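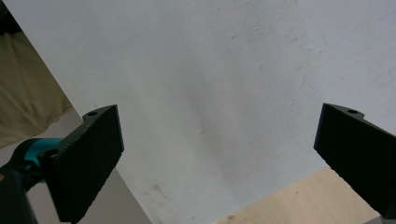
Good morning, and thank you for the invitation. I speak today about how a small endurance team plans its pit stops, and I will take our July race at Florance as the base. Please stop me if my English goes too fast. The first subject is clearance. A wheel gun must come to the car with open space on both sides, and at Florance we did not have it. Our box was the last one before the wall, and the left rear man had to turn his shoulder each time.

(Slide 2. Wait until people finish reading.)

The car is the Trenurier GT4 with the 100 liter tank. The race was 793 kilometers. We planned five stops and we made six. The extra stop was a slow puncture, and it came nine laps after a driver change, so we could not combine it with anything.

We lost the class podium by less time than this stop took. I do not say this to complain. I say it because in the debrief everybody wanted to talk about lap times, and the lap times were good.

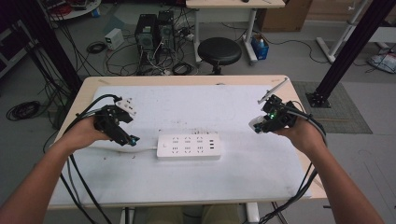
So we made a new order of work. Before, the fuel man gave the signal to the driver. Now the car chief gives it, and he stands where he can see both the hose and the driver's belts. Kulkarni, our tire partner, asked us also to write down the pressures at every stop, including the wheels we take off. Please do this too. It costs little.

(If there is time: the story of the radio at Atmont. If not, go to slide 5.)

For next season we will practice with full race clothing. In the workshop everybody is fast in a T-shirt. We did almost 400 practice stops last winter and only a few of them with helmet and gloves, and this was my mistake.

Slide 5 is the budget. Leave it on the screen during the questions.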